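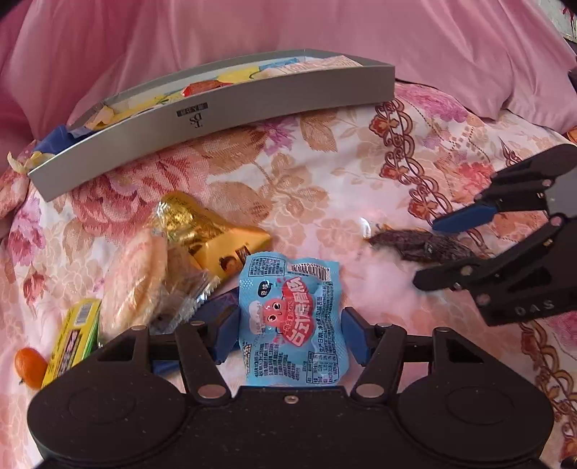 A light-blue snack packet with a cartoon character on the front.

Pokow to release second album in November

Downtempo duo Pokow will release their second album, Prumport, in November, their label Rovthorpe said on May 15, 2019.

The record has 7 tracks and was produced by Abundio Cortés, one half of the duo. Jhun Quiambao sings lead on all but the closing song, an instrumental. The first single, "Abugri," is out now as a download and will get a vinyl pressing of 1,000 copies.

Cortés said the single began as a fast house track and was slowed to 90 beats per minute after Quiambao rewrote the verses. An earlier version at 100 beats per minute will be the B-side.

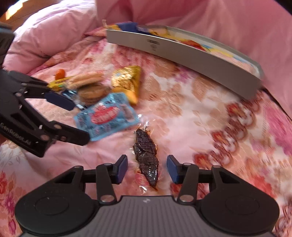 A dark brown snack on its torn clear wrapper.

"The words had no room before," Cortés said. "Once we slowed it down, Jhun could hold the notes in the chorus."

The duo's first album was recorded at home on borrowed equipment. For the new one they worked in a studio with a live bass player and a small string section.

Rovthorpe has not announced tour dates. Orders for the vinyl single are open on the label's website, with a limit of two copies per buyer.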